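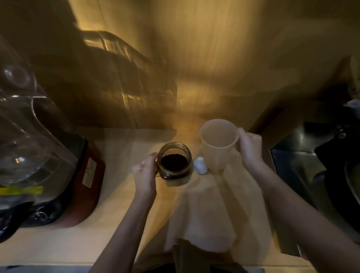 Open jar, lid and empty cup at the drinks counter, Wenddale.

Visit report: Wenddale drinks preparation rooms, open afternoon

The open afternoon at Wenddale ran from 1 pm in April and covered the cold store, the preparation room and the service counter, in that order. Entry was by the yard door on the canal side. Visitors were taken round in groups of 8, and each group had about an hour. I joined the second group, led by Dezső Bakos, who has run the preparation side since the firm moved out of its earlier unit in Plolov.

Wenddale makes coffee concentrate and a small range of syrups for cafés that do not have the space or the staff to brew in volume. Output at present is some 3,000 jars a month. Most of it goes out in trays to Prajapati, a wholesaler with a depot on the same road, and the remainder is sold over the counter at the front.

Cold store

The cold store is a single walk-in room with racking on both long walls. Concentrate is held on the left and syrup on the right. Trays are dated on the short end so that they can be read without being pulled out. The store is kept at 5 degrees. The door has a strip curtain behind it, and the group was asked to go through in pairs and not to stand in the opening.

Stock is moved strictly by date. Bakos said the older system, with shelves allocated by customer, led to too much part-used racking and a fair amount of waste at the end of each month. Under the present one a customer's order may be made up from several shelves, and picking takes longer. He considered this acceptable.

Preparation room

Brewing had finished for the day by the time we arrived, so the vessels could be seen only after cleaning. Coffee is steeped cold overnight in bags, drained, then passed through a paper filter. The filter housing is made by Jesel and has been in use for three years. Replacement papers come in boxes of 100. Two boxes last the room a little over a week.

Several visitors asked about the strength of the concentrate. The answer given was that it is made to be diluted one part to four with water or milk, and that the ratio is set by taste at each change of bean and then held for the whole batch. No instrument reading is taken at this stage. I would have liked to hear more on this point, as batch-to-batch consistency is the usual complaint about bought-in concentrate, but the group behind was already waiting at the door.

Syrups are cooked in a separate bay with its own extraction. Vanilla and dark sugar are made all year. A ginger syrup is made in the colder months only, and had just been taken off the list.

Service counter

The last stop was the counter at the front, where drinks are made up by hand. The lighting is a strong amber, noticeably warmer than in the rooms behind, and it makes the colour of a drink difficult to judge. The worktop is pale and a light-coloured cloth is laid over the middle of it as a working area.

The method is simple. The jar is opened and the lid is set down flat next to it. One hand steadies the jar while the other holds the cup, a tall tapered one in frosted plastic with a wide rolled rim. Concentrate goes in first, then ice, then water or milk to within a finger's width of the rim. Syrup, where it is wanted, is added before the ice so that it mixes with the concentrate and does not sit at the bottom.

The jars are squat, with a threaded mouth wide enough to take a measuring spoon. Bakos regards the wide mouth as the most useful change made to the product. The earlier narrow bottle poured well when full and badly when nearly empty, and could not be cleaned properly for return. Empty jars may now be brought back to the counter, with lids, for a small credit. Lids are checked for dents along the thread and discarded if there is any doubt.

I tried the plain concentrate with water and then the dark sugar version with milk. The first was clean and rather short in flavour, with little bitterness. The second was too sweet for me at the standard dose. Half the syrup would have been enough, and the counter will make it that way on request.

Practical notes

The floor in the preparation room slopes towards the drain and flat shoes are advisable. Coats and bags are left on hooks by the yard door. There is no parking in the yard itself, but the road outside is unrestricted after 10 am. Jars can be bought at the counter at the end of the tour, by card only. The cold store is too narrow for a wheelchair to turn in, although the preparation room and the counter are both level with the yard.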